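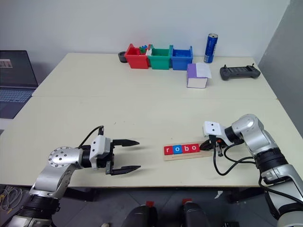
Limpeza e nova impermeabilização de tampos de mesa em madeira maciça

Última revisão: 11/06/2023

O procedimento aplica-se a tampos acabados com óleo duro ou cera de óleo. Não se aplica a tampos envernizados com poliuretano, que exigem decapagem completa. Em caso de dúvida, deite uma gota de água numa zona discreta: se ao fim de dez minutos a madeira escurecer, o acabamento está gasto e pode ser renovado.

Material necessário

Sabão neutro para madeira (Lekota ou equivalente)
Lixa de grão 120, 180 e 240
Óleo duro incolor, Valard mate
Panos de algodão sem pelo
Luvas de nitrilo e máscara FFP2

Preparação

Lave o tampo com o sabão diluído em água morna, sempre no sentido do veio. Deixe secar durante uma noite. As manchas de gordura antigas saem com aguarrás mineral – nunca com acetona, que abre o poro de forma desigual.

Registe a humidade da madeira em três pontos. Acima de 12 %, adie o trabalho. Em agosto, com a oficina ventilada, a secagem costuma ser rápida; no inverno pode demorar vários dias.

Lixagem

Comece com grão 120 apenas se houver riscos visíveis. Caso contrário, passe diretamente a 180 e termine com 240. Mantenha pressão constante e não insista nas arestas. Aspire e passe um pano ligeiramente húmido entre grãos.

Aplicação do óleo

1. Agite a lata e verta uma pequena quantidade no centro.
2. Espalhe com um pano em movimentos circulares até a superfície ficar uniforme.
3. Aguarde 15 minutos e retire todo o excedente no sentido do veio.
4. Repita após 12 horas. A segunda demão gasta menos produto.

Para um tampo de 81 cm de largura por 160 cm de comprimento, duas demãos consomem uns 333 ml. O tampo não deve receber água durante sete dias.

Os panos embebidos em óleo podem inflamar espontaneamente – estenda-os ao ar livre ou mergulhe-os em água antes de os deitar fora.

Texto: Lungile Buthelezi, oficina Randley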